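How to run a hand-held gripper demo at an open day (home version)

Notes from doing this in March at the Rodell house, before I forget it all. Assumes you already have two grippers, charged, and somebody to hold them. If you've only got one, skip the folding bits and just do pick and place.

What you need

2 hand-held grippers
a bed or big table you can reach from one side
cloths, plain ones, dark if the cover is pale
spare card, spare battery
tape for the floor

Before anyone comes in

Open the curtains if the room's dull. Lamps are no good, they throw the shadow of your own arm right over the cloth.

Clear the near half of the bed. Leave pillows and blankets up at the head end, people like seeing it's a proper bedroom. We took everything off at the Jugah place and it looked like a shop.

Tape a line for visitors to stand behind. 2 metres back if you have it. We didn't, so half of them stood in the doorway and took turns.

Wipe the pads. Lint gets on everything, and black cloth shows the lot.

The demo itself

1. Start with the fingers open, above the cloth. Hold still and count to three in your head. Visitors need a moment to see where to look.

2. Come down slowly with the pads either side of the cloth. Not touching the bedspread yet.

3. Close. Gentle. If you squeeze hard you get a handful of the cover as well and then the whole bed moves.

4. Lift a hand's height, pause, put it back in teh same spot.

5. Now the other gripper. One holds a corner, the other does the fold. Keep your elbows out or the two knock together.
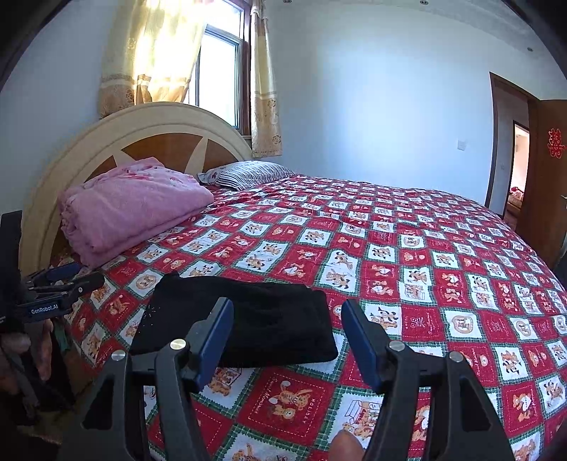 Gripper open over the folded black cloth, second one in the left hand. Label says GenRobot.AI.

A busy bedspread is fine for an audience, more fun to look at than a white sheet. Just pick a cloth that stands out from it. We tried a red tea towel on a red and white cover at Wanier and people at the back lost it completely.

Do the whole run in one go, then do it again with talking. Talking first time round you will drop things. I did, every time.

Letting visitors have a go

Sit them on the edge of the bed if they're small. Right hand only to begin with. Show them how the fingers close on thin air before they go near any cloth. Kids are quicker at this than the grown-ups, sorry.

Most people lean in and stick their face over the gripper. Say "look past your hand" and it sorts itself out.

Swap the cloth when it gets too crumpled to find an edge. Ours went limp by mid afternoon and after that even I couldn't fold it.

Questions you'll get

Does it do the ironing. (No.)
How much. Don't guess, hand them the sheet.
Why a bedroom. Becuase laundry ends up on beds.

Numbers from our day, for planning: 41 goes by visitors, first at 10am, last a bit after 3. We'd printed 2000 leaflets with the Vovau lot, far too many, boxes of them still in the hall. Print less.

Packing up: battery out first, then the grippers in the case with the fingers closed. Tape off the floor the same day or it takes the varnish with it.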